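Search this site
Search
Go

Week 3 notes: How a convention hotel gets paid for

Okay, so on Monday we got about halfway through the Jokwood case before the fire drill, and a bunch of you asked me to write up the rest. These notes pick up at the financing part. If you missed the first half, get the market stuff from somebody who was there, and bring your questions to the next class.

Quick reminder of where we were. Jokwood is a mid-sized city with a decent downtown, a river, and a convention hall that sits dark a lot of the year. The city wants a full-service hotel attached to the hall. The developer, Skokadari, says sure, we'd love to build it, but the numbers don't work unless the public side helps.

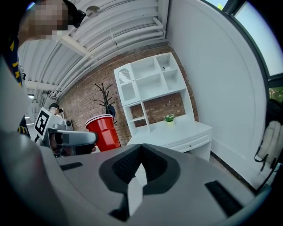
Hospitality and Tourism Program | Destination Development, Section 2 | Instructor: Ryan Tapley

Why don't the numbers work? I love this question, because people tend to jump straight to "the developer is greedy," and maybe so, but look at the building first. The proposal is for 402 rooms. A plain limited-service hotel with that many rooms has a lobby, a breakfast area and a little gym, and pretty much everything else is rooms you can sell. A convention hotel has a ballroom, meeting rooms, a giant kitchen, loading docks and wide hallways where people stand around drinking coffee. All that space costs real money to build and to staff, and it earns much less per square foot than the bedrooms do. The city wants the meeting space. The lender wants the bedrooms. So you get a gap, and the whole fight is over who fills it.

Ways the public side can fill it (you need to know these for the discussion, and please use the right names!):

Land. The city or tourism authority already owns the site and leases it cheap, sometimes for a dollar a year. Politically easy, but land is usually a small slice of the total.

Lodging tax. Guests pay a tax on the room, and some of that money gets pledged back to the project. Residents like it since visitors pay. The catch is that other hotels in town collect that same tax, and they're not thrilled to see it go to a new competitor.

Parking. The city builds the garage. The Jokwood plan has 668 spaces, shared between the hotel and the hall, and we spent way too long on Monday arguing about whether that's too many. I still say it's too many, but I walk everywhere, so take that with a grain of salt.

Owning the meeting space outright. The city pays for the ballroom and the hotel runs it under an agreement. This is what Jokwood ended up leaning toward, and it's where I want you to spend your reading time.

Now, about that operating agreement. Read the draft twice. The first time through you'll see a lot of boring language on maintenance and insurance, and your eyes will glaze over (mine did). The second time, go looking for the room block clause. It says how many rooms the hotel has to hold for convention groups, how far ahead, and at what kind of rate. If the block is too small, the city has paid for a ballroom and the big groups still can't come. If it's too big, the hotel sits on empty rooms it could've sold to somebody else.

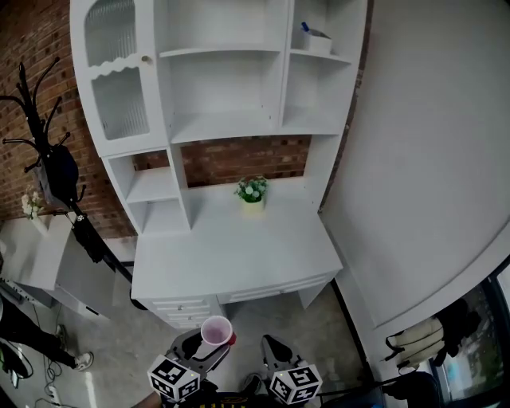 The other piece to watch is the release date, meaning the day the hotel gets to take unsold block rooms back and sell them to anybody. Jokwood's sales team wanted it late and Skokadari wanted it early, and they settled somewhere in the middle after a lot of grumbling on both sides. I want you to come in with an opinion on who got the better end of that.

A word on the feasibility study. The consultant was Onsri, and their report is long and pretty and full of charts. Don't get hypnotized. Go to the back and find the list of comparison cities. Are they really like Jokwood? One of them, Dretomix Harbor, has a beach! Of course its hotels are full in July. When you take it out, the occupancy forecast gets a lot less cheerful, and I'd like each group to try that and tell me what happens to the tax revenue.

Also look for the word "induced." Induced demand means visitors who would not have come to town without the new hotel. The rest are people who would've stayed down the street anyway. Studies tend to be generous about the first bunch. I don't think anyone's lying, it's just a hard thing to guess, and the people paying for the study are usually hoping for a big number.

For next time: groups of four, one page each, pick a side (city, developer, existing hotels, or neighbors). The project is worth 50 points and the one-pager is the first part of it. Neighbors, your job is harder than it looks, so start with the traffic appendix. We present in March, right before break, and yes, I know, I'm sorry.

Comments

dani_r: Is the one-pager single spaced? Our group has way too much on the tax stuff.

R. Tapley: Single is fine. Cut the history section, I already know it!

Marcus: We took the beach city out like you said and our forecast dropped more than I expected. Do we redo the debt table too or just mention it?

R. Tapley: Just mention it for now. Full table goes in the final version.

hotelkid: I work front desk at one of the older places downtown and my manager has A LOT of feelings about the lodging tax. Can I quote her?

R. Tapley: Yes please, if she says it's okay.

Contact the program office | Copyright Hospitality and Tourism Program | Back to top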